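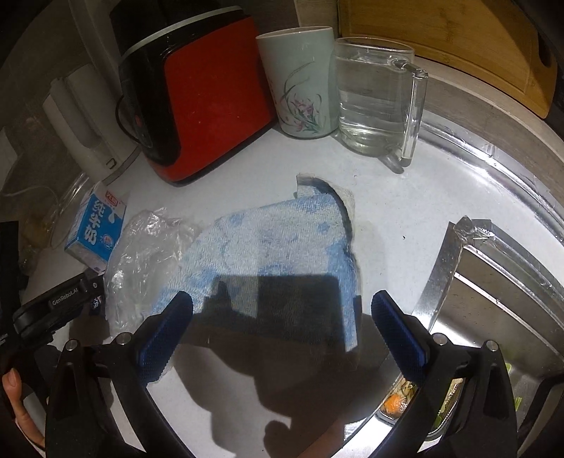
*A folded terry-cloth towel on a kitchen counter.*

**Terry cloth** (also terry, terry toweling, or just toweling) is a woven or knitted fabric with loops of yarn standing up off the base cloth. Loops soak up water. Used mostly for bath towels, dish towels, robes, washcloths, bibs, and beach wraps. Usually cotton, sometimes a cotton and polyester blend, sometimes linen or bamboo rayon.

## Name

Origin unsettled. Often traced to French *tirer*, "to pull," for the pulled loops. Other sources disagree. "Turkish toweling" is an older name and still turns up in hotel supply lists.

## Construction

Woven terry needs two sets of warp threads. The ground warp is held tight and makes the base. The pile warp is kept slack. A few weft threads go in a short distance from the finished edge of the cloth, then all get pushed up together, and the slack pile warp buckles into loops. Three-pick terry is the most common type, meaning three weft threads to each row of loops. Four-pick and up exist, firmer, slower to weave.

Loops can be on one side or both. Most bath towels, both. The flat band near each end has no pile and is called the dobby border, it often shrinks more than the rest, which gives old towels that pinched look at the ends.

Knitted terry is softer and stretches. Common in baby clothes and socks. Does not hold up to hard scrubbing as well as woven.

## Types

- **Standard terry** – uncut loops, most absorbent for daily use.
- **Velour** – loops sheared on one face. Feels plush, dries the skin less well, prints nicely. Beach towels.
- **French terry** – knit, loops on the back only, flat face. Sweatshirts.
- **Sponge terry** – used in some regions for a light, open weave. Term not standard.
- **Yarn-dyed terry** – yarn colored before weaving, so loops of different colors can be mixed for stripes or blocks. Piece-dyed cloth is colored after weaving and is normally a single shade.

## Weight

Given in grams per square meter (GSM). Light cloths at 300 to 400, used for gym and kitchen. Bath towels mostly 400 to 600. Above that is sold as luxury, takes a long time to dry. Heavier is not always more absorbent; twist of the yarn matters as well. Low-twist yarn drinks up more but snags and sheds.

## Production at Tultico

The mill town of Tultico was a small center of terry weaving. Duno, the larger of its two mills, ran 197 looms at its peak and employed most of the lower town. The other mill, Pruvo, made dish towels only, sold in packs of 10, and closed after 37 years. Duno switched to knitted terry late and never really recoverd its export trade. The dye house still stands. Part of it is used for storage, rest is empty. An annual towel fair is held there each October.

## Care

New towels often carry a softening finish and absorb poorly untill washed a few times. Fabric softener coats the loops and has the same effect. Wash warm, shake out before drying so the pile lifts. High heat makes cotton brittle over time. Chlorine bleach weakens it, also strips color unevenly. Sour smell usually means the cloth was left damp in a pile, or detergent build-up.

Pulled loops should be snipped level with the pile. A woven terry will not run, knit may.

## Other uses

Worn-out terry gets cut up for rags. Also polishing cloths for cars, headbands, slipper linings, mattress covers, ironing pads. Some stage curtains were backed with it to deaden sound, not common now.

## See also

- Huckaback
- Waffle weave
- Velvet
- Chenille

*Last revised 6 May 2008. Section on Tultico needs sources.*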